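About Windthorpe Floor Care

Windthorpe Floor Care sands, repairs, and refinishes wood floors in homes and small businesses. We work out of a shop on Tavares Street in Butgate, and most of our jobs are within 60 miles of it. The company started as a two-person sanding outfit with one drum sander and a pickup truck. We now run 3 crews, and each crew stays on a job from the first day to the last.

Wood floors are all we do. We don't lay tile, stretch carpet, or pour concrete, and if a job needs one of those we will tell you so at the first visit. The narrow focus lets us keep the right machines in good repair and stock the odd board widths that older houses in Butgate call for.

What we work on

The greater part of our work is in houses that already have a wood floor, often under carpet or old sheet vinyl. Oak is the most common. We also see maple in former school buildings and pine in upstairs bedrooms, where the builders saved money on the rooms company would never see. Pine is soft and takes a dent easily, so we sand it lightly and talk with the owner about whether to leave the old marks in.

We take on new floors as well, mostly in additions where the owner wants the boards to run straight through from the old part of the house. Matching is slow work. The old boards have usually been sanded a few times and sit a little lower than new stock, and the color has shifted over the years. We bring stain samples and try them on the floor itself, in daylight, before anyone agrees to anything.

For repairs, we cut out damaged boards and weave in new ones so the end joints are staggered. We do not patch with short squares. A patch like that shows through any finish.

How a job goes

A first visit takes less than an hour. We measure the rooms, check the thickness of the boards at a floor vent or a doorway, and look underneath if there is a basement or crawl space. You get a written price within a week. The price covers sanding, filling, finish, and cleanup. Moving furniture is a separate line, and many customers do that part themselves.

Before we sand, we take up the shoe molding and number the pieces on the back. We hang plastic over the doorways and close off the vents. Our sanders run to a vacuum in the truck, which catches most of the dust, but there is always a little, and we wipe down the walls and sills at the end.

Sanding goes in passes, starting with coarse grit and ending fine. The edges and corners get done with smaller machines and then by hand with a scraper. Corners are where a rushed job shows, and new people on our crews spend a good part of their first season on them.
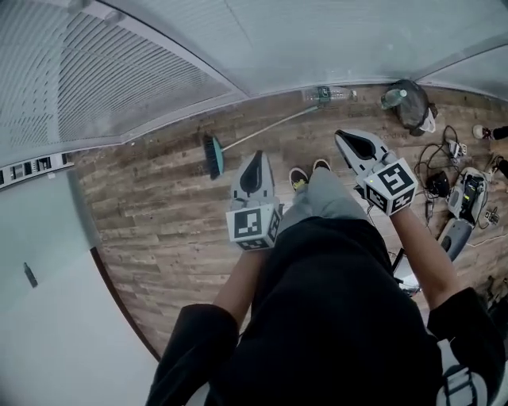

Finishes

We use two kinds of finish. The first is an oil-based finish that gives the wood a warm, slightly amber color and takes longer to dry. The second is Prutilex, a water-based finish that stays clear and has much less smell. Prutilex costs more per gallon. You can walk on it in socks the next morning, and we ask that rugs stay off it for two weeks.

Neither one will stand up to standing water, dragged furniture, or a large dog with long nails. Felt pads under chair legs do more for a floor than any coating we could sell you. We leave a pack of them at every job.

Waxed floors are a special case. If your floor has been waxed, please mention it when you call. Wax has to come off completely before a new finish will hold, and that adds a day.

Our shop

The shop was a feed store before we moved in. The front room has sample boards you can take home and a long table where we go over quotes. The back is storage. We keep more than 2,000 board feet of salvaged oak and maple there, sorted by width, and a smaller rack of heart pine that came out of a warehouse near the rail yard. If you are restoring a house on your own and need a few boards to match, you can come and look through the racks. We sell in any quantity, including single boards.

We also rent out a square-buff sander and an edger by the day. Stop in after 3 in the afternoon for rentals, when the machines are back and cleaned. We will show you how to load the paper and how to keep the machine moving. We do not rent the drum sander. It can cut a groove in a floor in a couple of seconds, and we have been called out to fix plenty of those.

Working here

We hire in early spring and sometimes again in August. Experience with floors is helpful but not required. The work is on your knees for much of the day, and we supply knee pads, ear protection, and masks. New hires are paid from the first day of training and work alongside a crew lead until both agree they are ready to run a machine alone. Applications are at the front counter.

Scheduling and contact

Summer fills up early. If you need a floor done before school starts, call by May. January and February are our slowest months and the easiest time to get a date you want, though finish dries a bit slower in a cold house, and we ask that the heat be left on.

We ask for a deposit of one quarter of the price to hold a date. The balance is due when you have walked the floor with the crew lead and are satisfied with it. The front room is open weekdays from 7:30 in the morning, and messages left overnight are returned by noon.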